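September, late, kitchen table

Second evening with the Geltollow trial and I still can't say what we would be paying for. I promised Yolanda a yes or a no by the end of the month and I would like it to be a real one, so I'm writing down what I think before the sales call gets at me.

The offer, for my own memory. Geltollow rents you simulated homes. You put your robot model in, you drive it around by hand or let your own software drive it, and you keep whatever it records. They say 1,882 rooms. They say 82 household tasks, "ready to run." The price is $400 a seat per month and we would need two seats, maybe three if Pickering comes in with us on the arms work. The trial is 180 minutes of running time, and the clock does not stop while a room is loading. I found that out the expensive way last night when I went to make tea.

I have a grudge against the number of rooms, I admit. I've opened a fair few now and I keep getting the feeling I have been there before. Same counter, different paint. Is a room with the walls changed a new room? On their count I think it must be. I wrote to support to ask and got a friendly reply with a link to the page I had copied the number from.

Setup was fine. Better than fine, if I'm fair. Our two-arm model loaded on the second try and the first try was my mistake (wrong units, a robot the size of a barn). The joints moved the way they should. Grundatard took me most of a week to get to that point, back when we looked at it, and I remember how sure I was then that it would be worth it. I have that in mind every time something here goes smoothly.

So tonight I picked a kitchen and put the robot in front of the refrigerator, with the head camera on, and took my time about it. I had the arms up before I had worked out which key did what.

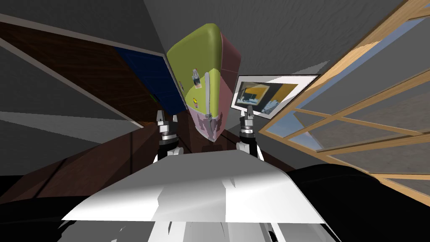
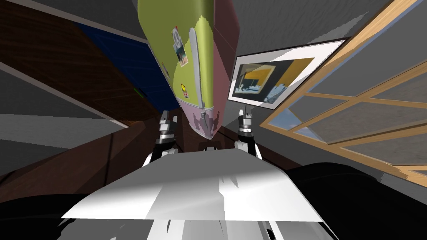
What bothers me most is still the price against the amount of work left over for us. Yolanda's argument is that one person building rooms for a month costs more than a year of seats, and on paper she is right. But somebody on our side still has to go through each room and decide whether it is any good, and I haven't seen that person's wages in her spreadsheet. Take this kitchen. Someone went to the trouble of sticking little magnets and a photo on the refrigerator door, and there's a framed picture on the wall and a window with proper wooden bars, and I believe that if you showed the front of that door to our buyers they would nod. Then your eye drops to the bottom of the thing and it goes a patchy pink and narrows almost to a point between the grippers. Some of that is the steep camera angle, which is my doing, fine. I am not convinced it's all of it. In the second shot the edge where the pink meets the green is jagged, and I don't know what our software would make of an edge like that. Probably nothing. Possibly it would learn to love it.

And the colors! A yellow-green door with a pink side. I asked Hazel Sorensen whether she had ever been in a house with a refrigerator like that and she said her aunt would have bought it on the spot. She thinks I'm being a snob. Her view is that odd colors are good for training, the odder the better, because the robot stops caring what color a refrigerator is. I know the argument. I've made it myself, to other people, when I was the one selling. I'd just like to be shown a result for it and all I get from Geltollow is a chart with no numbers up the side.

Things I do like, so that I can't say later I was unfair:

The grippers. Ours came across with the fingers the right shape, and both arms answer at the same moment. With Grundatard the left one always lagged.

The help pages are written by a person. There is a paragraph on camera height that saved me a good half hour of the trial.

You can cancel by the month. I read that clause twice.

Things I don't: the clock. The room count. The word "lifelike," used on every page of the brochure. Also I can't find anywhere how heavy they think a refrigerator door is, or how hard it pulls back, and for a two-arm robot that's most of the question. A door that swings open at a touch in there is going to teach us bad habits out here. I sent that to support as well, more politely.

Hazel wants me to run the same task in three kitchens and compare, and I suppose that's what the rest of the trial minutes should go on. I would rather spend them on one kitchen and try to break it. We'll see which of us gets up earlier.

Called Yolanda after supper to tell her it's a maybe. She said maybe was what I told her about Grundatard. I said yes, and who was right? She said neither of us, we ran out of money. True enough. She also wants Worimier looked at before we sign anything, as they are cheaper and let you bring your own rooms in, though the person she spoke to there could not tell her what file type. So that's another brochure to read.

If I had to answer tonight: one seat, one month, and no talk of a year until I see what a door weighs. I'll put it to Yolanda that way in the morning, before the call at ten. Need to dig out the old Grundatard notes first. I think they are in the box with the cables.

Recent entries
Grundatard, one last time
What Pickering wants from the arms
Moving the desk again
A short list of things I said no to
Soup, and a bad phone line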